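Grippers for folding and sorting at home: what I've learned so far

I've been trying out hand-held grippers for a good while now, mostly on laundry, and a few people have asked me to put my notes somewhere they can find them. So these are my tips, in no particular order, for anyone comparing tools around the house. I started with the Boltholm and the Stokico, then got my hands on a Paltia, and I swap between them depending on the job.

Start with clothes on a bed. I know everyone wants to go straight to the kitchen and pick up eggs, but a bed is the kindest surface you'll find. It gives a bit when you come down too hard, nothing rolls off, and you can spread out. I get the best results around ten in the morning, before the sun gets onto the far side of the mattress and throws the colours out on the recordings. If you only have evenings, close the curtains and use the same lamp every time, or your comparisons won't be worth much.

Pads matter more than motors. I spent $317 on the Stokico thinking the stronger squeeze would do it, and for the first week I dropped every T-shirt I owned! The pads it ships with are hard and shiny. I glued on strips cut from a rubber jar opener and it was like a different tool. The Boltholm has softer pads to begin with, but they pick up lint like mad. Wipe them with a damp cloth (no detergent, it leaves them slippery) and let them dry before you go again.

Come in at the fold. With anything already folded, aim for the thick folded edge and leave the loose hems alone. If you pinch a hem you get one layer and the whole lot opens up like a map. Open your fingers wider than you think you need, lower straight down, then close slowly. I count to two in my head. My neighbour thinks I'm muttering at my socks.

Stripes are great for checking your work. On a plain shirt I can't tell if I've twisted it, but on a striped one it's obvious straight away. I keep a couple of stripey things in the practice pile for that reason and they're getting pretty worn.

Busy bedding is a bit of a nuisance if your camera is doing any of the thinking. The Paltia coped well with plain sheets and got confused on checks. I still practise on patterned covers though – that's what's on my bed, and I'm not buying new linen to please a gripper.

Check your pivot screws. Mine work loose after a couple of long sessions, and the first sign is one finger closing a hair before the other. A quarter turn with a small screwdriver fixes it. Don't crank them down or the arms get stiff, and then your thumb pays for it.

If you're testing two tools side by side, do the same items in the same order. I used to grab whatever was nearest and then wonder why one gripper looked brilliant on a given day. Now I do 51 pick-ups with each, write down the drops, and have a cup of tea in between (your wrist will thank you). My notebook is up to 2,167 pick-ups, and the Boltholm is ahead on shirts and towels. The Stokico, with my jar opener pads, wins on jeans. Neither of them can manage a fitted sheet and I've stopped asking.

Baby clothes and anything small: fold them once more than you normally would. A thin flat thing is much harder to lift than a little chunky one.

Last thing, rest the tool on the bed between goes with the fingers open. Leaving them squeezed shut overnight put a flat spot in my pads and I had to redo the lot in February. I've got a Chaudhary controller to try next, so I'll add to this page once I've worked out the wiring, and if you've got a trick for towels please send it in.
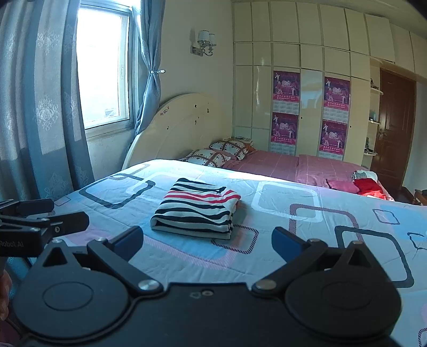

Sarla Saxena: For towels I fold them in thirds and go in from the short end, much less flopping about. I've done more than 2,000 on the Paltia and the pads are only now starting to go. Did you try your rubber strips on the Boltholm as well, or just the Stokico? Mine won't take glue at all, it peels off by the next morning.

Contact | Copyright, all tips our own | Back to top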